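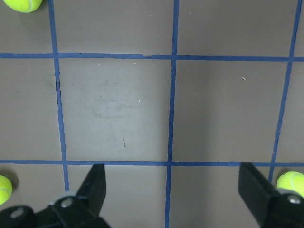

*The taped grid from the wrist camera, with the tennis balls at the sides.*

I have now used the Della gripper kit for one month, and a few people asked me if it is worth the money, so I will write my opinion. I paid for it myself. Sternetti sells it with two fingers, the mounting brackets, a small wrist camera and the software, which is called Eso. The price was 2,511 dollars with shipping, and for my hobby budget this is a serious amount.

My arm is an older one that I bought from Dehua Xue when he moved to Calgary. The box said the kit fits "most small arms". For mine it needed an adapter plate, and I had to write to the seller to get the right one. They answered in 16 hours and the plate was free. I was pleased with this, but I think it should be written on the product page.

**Putting it together**

The manual has 36 pages and is quite clear, except the part with the camera cable. I routed the cable two times on the wrong side and it pulled when the wrist turned. Please look at the drawing near the end of the manual before you tighten anything. The bolt heads on the brackets are easy to reach even when the arm is mounted, and I was thankful for this more than once.

**The tape grid**

Eso wants you to teach it your table before it does any useful work. You make cells with tape, you put objects in them, and you tell the software which cell is which. I used blue tape and I did it by hand, without a ruler. You can see that my lines are not so straight, and one of them sags in the middle. I was worried that I must do everything again, but Eso lets you drag the corners on the screen until they match your real tape. It took me an evening. If you have more patience than me, measure first.

The grey surface was a good choice, I think. The first table I tried was glossy and the software saw reflections as objects. On the matte one it has less trouble, although the middle is still a bit bright under my lamp. Small dirt is a different problem. Eso once marked a crumb as "object, unknown" and the arm went very politely to pick it up. Now I wipe the table before every session, or I try to.

**Picking tennis balls**

My test is simple: a tennis ball goes from one cell to another cell. In my last evening of testing I did 30 tries and the kit failed in four of them. All four were with balls near the side of the camera view, where only a part of the ball is visible. When the ball is in the central square, it is very reliable. The fingers open wide enough, and the tapered tips go down beside the ball without pushing it away.

What I don't like is the waiting. After every move Eso looks at the table again and thinks for a few seconds. Huiling Hao has the same kit and she turned this off in the settings, but then her arm missed more often, so I left it on.

**Would I buy it again?**

Yes, but I would ask for the adapter plate in the same order. For a school or a club it is maybe too slow to keep children interested. For one person at home who likes to adjust things - it is good value, and the parts feel solid.

In September there should be a software update with better handling at the sides of the view. I will repeat the same test with the same balls and add the numbers to this post.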